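About Harnwood

Harnwood is a small residential writing school for young people who have finished high school and aren't quite sure what to do with all the pages they've filled. We sit at the end of the Enau road, in a weatherboard house with a long verandah and more kettles than any one kitchen needs, and we take 31 students a year. They come to us for the months between school and university, and most of them arrive with a notebook they'd rather we didn't read just yet (that's fine, we'll wait).

We started because we kept meeting the same sort of teenager. They'd been writing stories since primary school, they'd read under the doona until all hours, and then Year 12 came along and the writing went into a drawer while they got on with exams. By the time they reached uni they felt rusty and a bit embarrassed about the whole business. We thought a season of reading and writing in good company, with proper meals and a creek to walk along, might help them walk onto campus feeling like themselves again.

The program runs over three terms. The first is mostly reading, and plenty of it, with a shared list and a very loose rule about finishing everything. In the second, students settle on a piece of work of their own, be it poems, a play, a family history or the opening of a novel, and meet their tutor every week to talk it through.

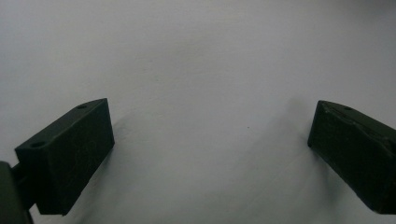
Third term is when the drafts get pulled apart and put back together, which can be a wobbly few weeks, and we try to keep the biscuit tin full. It finishes with the Adadach readings, held in the old hall down in the township, where each student reads for as long as they're game. Families drive in from all over and the neighbours come too, and there's always a supper afterwards that goes on far later than planned.

We also have a friendship with a student house in Cáceres, in Spain, and each September three of our students go across to stay there while three of theirs come to us. It began with a few letters between tutors and has become one of the parts of the year we look forward to most. You don't need Spanish to put your name down, though you'll probably come home with some!

Our library holds the books we started with and a good many that past students have posted back to us, often with a note tucked inside the cover. Please borrow them, scribble your thoughts on a slip of paper and leave it in there for the next person.

Applications ask for a letter and up to 200 lines of anything you've written. We read every one of them, usually aloud and usually over lunch. Marks don't come into it, and you're welcome to apply while you're still waiting on a uni offer. If you'd like to look around first, send us a message through the contact page and we'll put the kettle on.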